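Notebook – Conflict Monitoring Workshop, Jitaru desk
April, entry opened 9:40 a.m.

Purpose of session: to review the coding of reported ceasefire violations in the Waltura border districts and to agree on a common rule for incidents with a single source.

Present: S. Tomoana (chair), the two coders for the Veltier side, and the undersigned.

The file as received contains 35 incident reports. Of these, 6 were entered twice, once under the district name and once under the name of the nearest market town. The duplicates have been merged and the earlier entry number kept. Colleagues citing entry numbers from the March draft should check them against the merge sheet before anything is sent out.
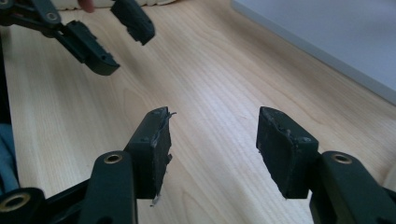 The larger difficulty concerns attribution. Both the Veltier authorities and the Cuveo Front issue statements within hours of an incident, and each names the other as responsible. The March draft followed whichever statement arrived first. Shona Tomoana regards this as unacceptable, and the desk agrees. A party's own statement will from now on be recorded as a claim, in the claims column, and the attribution column will remain "undetermined" until a second source with no tie to either party has been logged.

Applied to the present file, the rule changes the road closure entries most. The shelling reports from the river villages are less affected, as the clinic records there were collected separately. Two reports remain in dispute. One describes the burning of a grain store; the other, the detention of a schoolteacher at a checkpoint. In both cases the witness accounts agree on the place and differ on the uniforms. They are held back from the monthly table and carried forward.

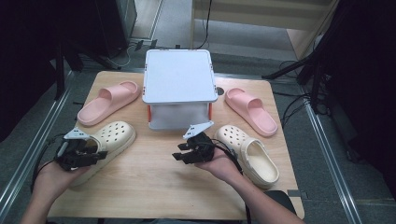
On displacement, the figures supplied by the district offices cannot be reconciled with those of the parish lists. The offices count households – the parishes count persons, and some parishes leave out infants. No conversion is to be attempted at this stage. Both series will be printed side by side with a note on method.

Wording: "clash" is to be used only where fire was exchanged. Where one party alone is reported to have fired, the entry reads "attack." The word "incident" is kept for the table heading.

Carried forward:
Tomoana to write to the Waltura clinic regarding the missing intake pages.
Coders to re-read all single-source entries under the new rule.
Glossary of place names still lacks the older spellings. Undersigned to add.

Entry closed 12:15 p.m.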